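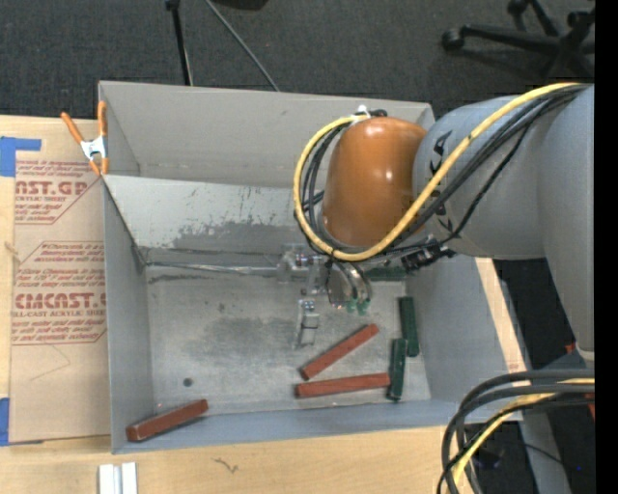
Green and reddish-brown blocks in the gray metal bin.

I keep my long blocks in one big bin, and sorting them by color is easier than it looks. Start with the corners – I always forget one hiding down there. Pull the reddish-brown ones first, then the green. Got a block with worn edges? Give it a quick rub with 800 grit paper (I use Futier) and wipe it off. Stack each color flat, no more than four high, and you're ready to build!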